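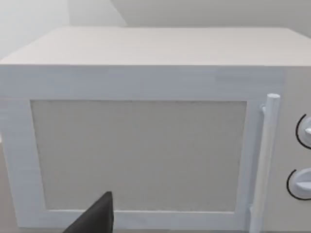
The Rule of the Open Hand

The rulebook came in September, 176 clauses in a gray binder, and I was told to find out whether it was any good. Urner had paid for it. Urner made kitchen arms, or planned to, and before a single one touched a real counter it had to pass Brastalance, which was the name on the binder and also, I was told, a philosophy.

I had read philosophies before. They usually had a checklist in the back.

This one had the checklist in the front. Clause 1 said the machine shall act with care. Clause 2 said care means the absence of harm. Clause 3 said harm is defined in the appendix, and the appendix said see Clause 2. I drew an arrow from one to the other and back again and went to get coffee.

The testing was done by Birnen, two floors down, in a kitchen that existed only on their computers. They were proud of that kitchen. It never needed cleaning and it never burned anyone. In the first week they showed me the score sheet: 1,825 runs, no harm recorded.

"What would harm look like?" I asked.

The lead tester thought it over. "A violation," she said.

"Of what?"

She pointed at the binder.

I asked if the software could notice a cracked plate. It could not, as plates in that kitchen didn't crack. I asked about a hand on the counter. There were no hands in it either. She told me this kindly, the way you tell a visitor where the restroom is.

So I started watching runs. I watched them in the evenings with the lights off and a sandwich next to the keyboard, stopping and starting, going back. The sheet gave each one a line and a green mark. I wanted to see what the green marks were sitting on. 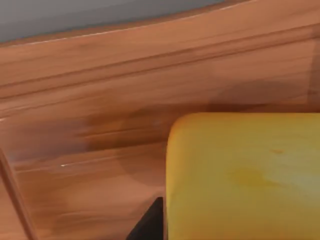
Clause 58

Clause 58 was the one everybody quoted. "The hand shall be open before it approaches, and shall be open when it leaves." People at Urner had it on a mug. It sounded like something a grandmother would say, and I think that's how it got through review.

I didn't trust it. An open hand is easy to measure, and I have noticed that the things in a rulebook tend to be the things that are easy to measure. You could sweep a jar off a shelf with an open hand. You could lean on somebody's wrist with one.

I put this in a memo. The reply came from Gál, the firm that had written the binder. It ran longer than my memo and thanked me for my engagement. The open hand, it said, was a sign of readiness, and readiness was a sign of care. It asked whether I had seen a failure.

I hadn't. I had seen 40 runs by then and all of them were green.

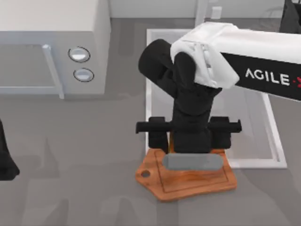

The trouble with a rule like that is what it teaches the people who do the watching. By the end of the month I was doing it too. I would bring up a run, look for the hand, and feel my shoulders drop. There it was over the cutting board, fingers spread, the gray bar lying just below the tips, and I had my pen on the green box before I'd looked at anything else. The board lapped over the rim of the white basin behind it. I couldn't find a clause about what a board should rest on. Over at the left edge was part of the other arm's gripper, and I had gone past it on the first viewing, and on the second.

I went through the binder for the second arm. Every clause said "the machine." Every clause said "the hand."

I called downstairs. The lead tester was still there.

"Which hand does 58 mean?"

I could hear her turning pages. It took a while.

"The one that's working," she said.

"And the other one?"

"The other one isn't being scored."

I wrote that down word for word, with the time, 9:20, and put it at the top of a clean sheet. Then I went back to the first run and started over from the left.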